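# How a Museum Gives Every Object a Number

*A guide for young visitors, ages 8 to 12. Prepared by the Learning Office of the Taheri Museum.*

When you visit the Taheri Museum, you see only a small part of what the museum owns. Most of the collection is kept in storage rooms on the lower floor. There are cups, maps, shoes, coins, chairs, toys, letters, and a great many buttons. Each one has a number of its own. This guide explains where the numbers come from and how the museum uses them.

## Why names are not enough

Suppose that you own one blue marble. If you ask your brother to bring you "the blue marble," he will know which one you mean. Now suppose that you own a large jar of blue marbles. The same words will no longer help him.

A museum has this problem every day. The Taheri Museum owns 176 spoons. Many of them are silver, many of them are the same length, and several were made by the same workshop. The word "spoon" could mean any of them. A number can belong to one spoon and to no other.

The number given to an object when it joins the collection is called an **accession number**. (Say it like this: ak-SESH-un.) To accession an object means to accept it officially and write it into the museum's records.

## Reading the number

Museums do not all use the same kind of number. At the Taheri Museum, an accession number has three parts, with a period between each part and the next.

1. The first part is the year in which the object arrived.
2. The second part tells you which group it arrived with. The first gift or purchase of the year is group 1, the next is group 2, and so on.
3. The third part is the object's own place within its group.

A number that ends in 3.44 therefore belongs to the forty-fourth object in the third group of its year. If a family gives the museum a tea set, every cup, saucer, and lid is numbered separately, but all of the pieces share the same first and second parts. A lid that has been put on the wrong shelf can be returned to its own teapot.

Some older objects have numbers that do not follow this pattern. They were numbered before the present system began, and the museum has left them as they were. Changing an old number would cause trouble, as it may already be printed in books or written in letters.

## What happens when an object arrives

The person in charge of the records is called the **registrar**. At the Taheri Museum, the registrar is Fatemeh Mahmoudi. When a new object comes in, she and her staff follow the same steps each time.

**Step one: the receipt.** The person who brings the object is given a signed paper. It says what was handed over and who received it.

**Step two: a temporary tag.** The object is given a paper tag on a cotton string. The museum has not yet decided whether to keep it, so it does not have an accession number at this stage.

**Step three: the decision.** The curators meet to discuss the object. They ask whether it tells a story that the museum does not tell already. They also ask whether there is room for it and whether the museum can take proper care of it. Sometimes the answer is no, and the object goes home again with thanks.

**Step four: the number.** If the answer is yes, the registrar writes the next free number in the register.

**Step five: the record.** A cataloguer then examines the object closely and writes down what can be learned about it.

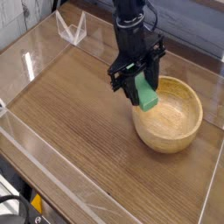

## What the record says

A record for an object is something like a school report. It uses the same headings every time, so that a reader always knows where to look. The main headings are these:

- **Title** — what the object is called
- **Maker** — the person or workshop that made it, if this is known
- **Date** — when it was made, or the best estimate
- **Material** — what it is made of
- **Size** — height, width, and depth
- **Source** — who gave it or sold it to the museum

Here is part of a record written by Davoud Khosravi, who catalogues the household objects:

> **Title:** Butter mold with a pattern of leaves
> **Maker:** Not known
> **Date:** 19th century
> **Material:** Carved wood
> **Source:** Gift of Nazanin Mazandarani

You will notice the words "not known." A cataloguer must never guess and then write down the guess as if it were a fact. If the maker is a mystery, the record should say so. Another person may find the answer many years later, and the record can be corrected then.

## Where the number is written

The number must stay with the object, but it must not spoil it. On a plate, it is painted in very small figures on the underside, over a thin layer of clear varnish that can be removed. On a dress, it is written on a strip of cotton tape and sewn inside with a few loose stitches. On a drawing, it is written on the back in soft pencil. Ink is never used on paper objects.

Coins are too small for any of these methods. Each coin is kept in its own envelope, and the number is written on the envelope before the coin goes in.

## When a number goes missing

Tags can fall off, and pencil can fade. In one February, when the storage room was being repainted, the staff found a box of roughly 40 buttons with no numbers on them. Bijan Naseri, an assistant in the Registrar's Office, compared the buttons with descriptions in the old registers. He looked at size, color, and the number of holes. Most of them were matched in the end. The others were given special numbers that begin with the letter X, which tells the staff that the first number has been lost. They are kept together in one drawer.

## Try it at home

You can catalogue a collection of your own. It may be shells, stickers, toy cars, or erasers.

1. Choose ten objects and a notebook.
2. Give each object a number. Do not use the same number twice, even if you later give an object away.
3. Write a record for each one, using the headings above.
4. Put the number on a small paper tag and tie it on gently. Do not use tape or glue.
5. Ask a friend to choose a record and find the object that goes with it.

If your friend picks up the wrong object, look at your record again. It may need a better description — perhaps a measurement, or a note about a chip or a scratch.

## Words to know

**Accession number:** the official number of an object in a museum

**Cataloguer:** a person who studies objects and writes their records

**Curator:** a person who chooses and studies the objects in a collection

**Register:** the book or computer file in which all the numbers are kept

**Registrar:** the person in charge of the register

Blank record sheets are available from the front desk. Teachers who would like a class set should write to Hamidreza Zamani in the Learning Office.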